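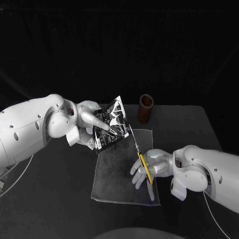
Section 5: Setting Up Your Vörös Drip Line

Your raised bed is built and filled, so now comes the fun part! Once the drip line is in, your tomatoes and beans get a slow, steady drink right at the roots, and you get your evenings back. Work on a mild day if you can, and leave the coiled tubing in the sun while you get everything else ready. Warm tubing bends beautifully.

You will need the faucet adapter, the filter, the pressure reducer, the main tubing, the emitter line, the end caps and a pair of sharp garden pruners. The ground stakes are in the bag marked 217.

Connecting to the faucet

1. Turn the faucet off and unscrew any hose or nozzle.
2. Screw on the faucet adapter by hand. Snug is plenty.
3. Attach the filter with the arrow pointing away from the faucet.
4. Attach the pressure reducer below the filter.
5. Push the main tubing into the reducer until it stops, then tighten the collar.

CAUTION: Do not use pliers on the plastic collars. They crack easily, and a cracked collar has to be replaced.

NOTE: If you have the Sarnska timer, it goes between the faucet and the filter. Set it up after you have run the line by hand at least once.
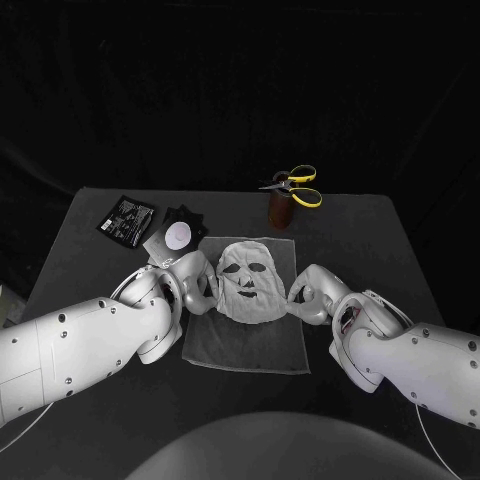
Sheet mask opened out on a dark gray towel.

Laying the line in the bed

1. Bring the main tubing up the outside corner of the bed and over the rim.
2. Cut the emitter line into lengths of 79 inches for the standard Rutham bed. For other beds, measure the inside length and take off the width of your hand.
3. Push each length onto a tee fitting. A dip in warm water softens a stubborn end.
4. Run the lengths side by side down the bed and stake them every 12 inches or so, with the drip holes facing up.
5. Leave the far ends open for now.

Flushing and testing

1. Open the faucet halfway and let water run out of the open ends until it is perfectly clear.
2. Turn the water off and fit the end caps.
3. Turn the water back on and walk the whole line. You should see a bead of water at every hole, and it's a lovely sight!
4. Press down any fitting that sprays or weeps.
5. Run the system for 40 minutes, then dig down with a finger near a plant. Damp soil at the second knuckle means you're set.

CAUTION: Always shut off the faucet before pulling a fitting apart.

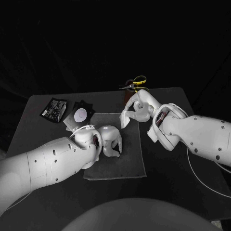

Can I cover the drip line with mulch?
Straw, shredded leaves or bark are all great over the line, up to two inches deep. Test for leaks first, and keep the end caps where you can find them.

Winter storage

Before the first hard frost, take off the caps, drain the line and bring the filter and pressure reducer indoors. The tubing can stay in the bed. If you garden somewhere mild enough to be picking greens in January, leave everything connected and just wrap the faucet on cold nights.

Spare stakes and caps are sold by the Besutport garden store.

Section revised May 3, 2019, by Zdenka Vlachou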